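Unit 5: Good practice for two-arm garment cells
Course notes, Koubek teaching lab
Notes by Natália Trnka, revised in January

These notes cover what you must know before you book time on the cell. Read them with the Druvell site rules, which apply everywhere in the building.

1. Before power-up

Check the felt pads on the gripper fingers. Log any wear, even if the grip still holds. Make sure that no cable can reach the finger gap. Clear hands, sleeves and lanyards from the table.
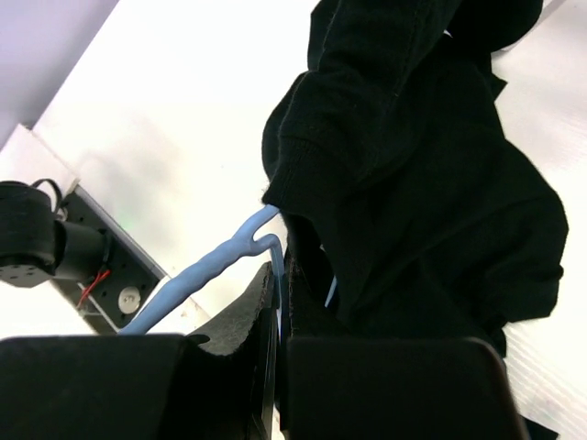

2. Speed and force

Keep joint speed at level 5 or below while both arms share one garment. Level 7 is for single-arm work only. The lab limit for tool speed is 400 mm/s, and it is set in the controller by Telma Medina. Do not change it yourself.

When one arm holds cloth and the other holds a hanger, treat the two as joined. A stop on one side must stop the other. Write this into your program before the first run and test it with the grippers empty.
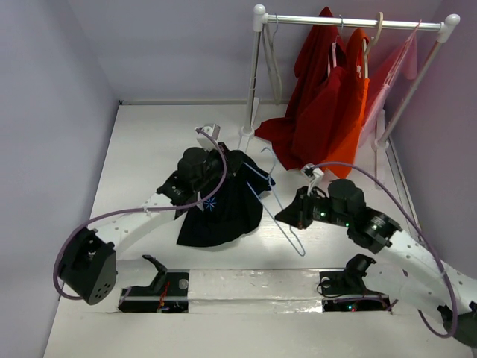 Plan the approach so that neither forearm crosses the rack. Garments already hung count as obstacles, and so do their hooks. If a sleeve or hem catches, press stop, open the grippers by hand control and start the cycle again from home.

3. Cables and cameras

Leave enough slack for the full turn of the wrist. Ties go on the links, never over a joint. Report a loose camera bracket to Ľudovít Čierny and leave the cell off until he has seen it. 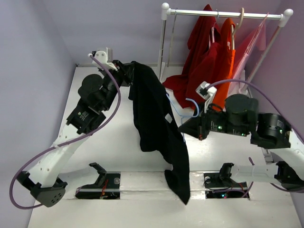
Fig. 3. Black garment and light blue hanger held between the two arms.

4. Records

Enter each run in the Floltunine log under your own name. Failed runs are kept. The last entry from the autumn group was run 1,519, so carry on from there.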